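Wan holds on at Lake Jandthorpe as bass go quiet

2 min read

JANDTHORPE – Weidong Wan had two fish in the boat by lunch and a lead that was shrinking fast. By weigh-in he had his limit and the Ackah Open title, after a final day most of the field would like to forget.

Cold front came through overnight. Flat water at dawn, then a north wind that pushed half the boats off the main basin before nine. The smallmouth that had been stacked on the outside rock all week just weren't there, or weren't eating.

Wan started on the point where he'd done most of his damage in the first two rounds. Nothing. Not a follow. He gave it an hour, ran across to the Jemel arm and scratched out a pair of keepers on a drop shot, then sat on his hands for most of the morning.

"I was fishing pretty scared, to be fair," he said at the ramp. "You look at the clock and you start leaving spots too early. I left one I shouldn't of."

He went back to it. Tucked in behind the old ferry pilings, out of the wind, he filled his limit in under an hour on a brown tube dragged dead slow. The last fish was the best one and it culled nothing – he only needed five.

Tincuța Rusu finished second, 476 grams back. She'd been fourth overnight and brought in the heaviest bag of the day, most of it from shallow weeds that the rest of the field had driven straight past.

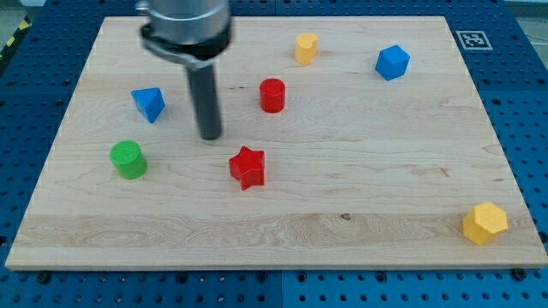 A blue prism and a red cylinder on a pale wooden board.

Rusu said she made the call on the weeds in the parking lot, before blast off. Threw a white spinnerbait until the wind got up, then swapped to a jig. Lost one good fish at the net about two o'clock and did not want to talk about it much.

"It was on, then it was off," she said. "Every tournament's got one of those. I'm happy with the bag. Ask me again tomorrow."

Her second place is still her best result on the Zikwood Trail, and moves her into the top ten in the season standings. Wan goes to the top of the list with 1,740 points. His lead is not a big one, and there's one more event to fish before the trail championship is decided.

The winner's cheque was $4,000. Wan said it was going toward a new trolling motor, the old one having cut out on him twice on the opening day and again on the run home Sunday.

Weights were down all round. Almost half the field failed to bring in a limit on the last day, and several boats came in early with electrical trouble or just plain cold hands. One was towed back from the north shore with a fouled prop, no one hurt. All fish were released off the government dock after the weigh-in.

It's a differnt lake from the one the trail visited in June, when the water was high and a limit came easy. Levels have dropped since then and the shallow bays on the east side are mostly mud. Anglers had been warned about stumps at the mouth of the Jemel arm and a couple found them anyway.

Wan hasn't had much luck here before. His best previous finish on the lake was well down the sheet, and he skipped the June stop altogether to work. He said he pre-fished alone this time, stayed off the phone and didn't ask anyone what was biting.

Awards night is Tuesday, October 20, 2026 at the Jandthorpe curling club, doors at six. Full standings will be posted at the club and on the trail's page once the scales sheets are checked.

Contact the sports desk | © 2026 Jandthorpe news | Back to top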